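4.2 Who cleans what is left

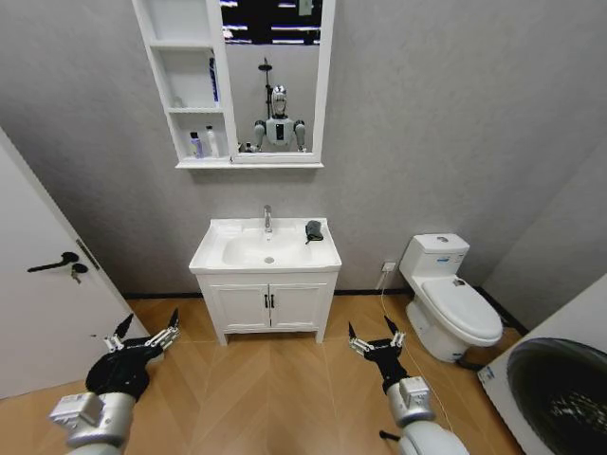 Figure 2. Bathroom task, seen from the robot's head camera, with both grippers open in front of the vanity.

Kitum, the housekeeping contractor in our study, sold the change to its staff as a matter of knees and backs. The robot would take the bathrooms and the people would take everything pleasant. In practice the line ran through the middle of each bathroom. Over 14 weeks we logged 464 room visits at the Mana apartments, and in 265 of them a cleaner went back in after the robot to do something it had been told to leave alone.

The list of such things was longer than the one in the training binder. Cloths left on counters counted as guest property and could not be moved. Bottles could be wiped around but only lifted if the cleaner had approved them on the tablet, a step that took longer than lifting the bottle. Loose cables were off limits altogether. Several of the 17 cleaners we interviewed had begun to tidy each bathroom before the robot arrived, so that it would have less to refuse. One called this "cleaning for the cleaner" and asked which pay code it went under. There was no pay code.

Supervisors saw the matter differently. Their dashboard recorded a bathroom as done when the robot left it, and the return visit appeared as idle time – a category that grew steadily until July, when Kitum renamed it "finishing."

The knees and backs did improve. Most cleaners reported less kneeling, and even the severest critics did not want the floors back. What they missed was deciding the order of the work. Before, a cleaner might start at the sink or the toilet as she liked; now she started wherever the robot wasn't. We return to this loss of sequence in Section 5, where the laundry staff describe much the same thing with fewer polite words.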